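Filed under: Local Business | Tech

Open day at Zimska leaves some questions

Zimska opened its Nuttall building to visitors in December and promised to show "the robot that tidies up after you." What the 60 guests got was mostly a simulation on a wall screen, with a white arm working over a green tray in a computer-made room.

Lacey Fairclough, who led the demonstration, said the company's Kerkix software practices there before it goes near a real table. Asked how often it fails, she said those numbers were not ready to share.
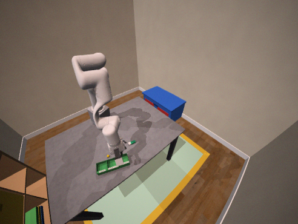

What it would cost

Zimska wants 2 local firms to sign up for a trial. It gave no price. Nigel Tapley, who runs a packing shop, stayed to the end and was not sold. "My floor doesn't look like that room," he said. "Show me it working on my bench and then we'll talk."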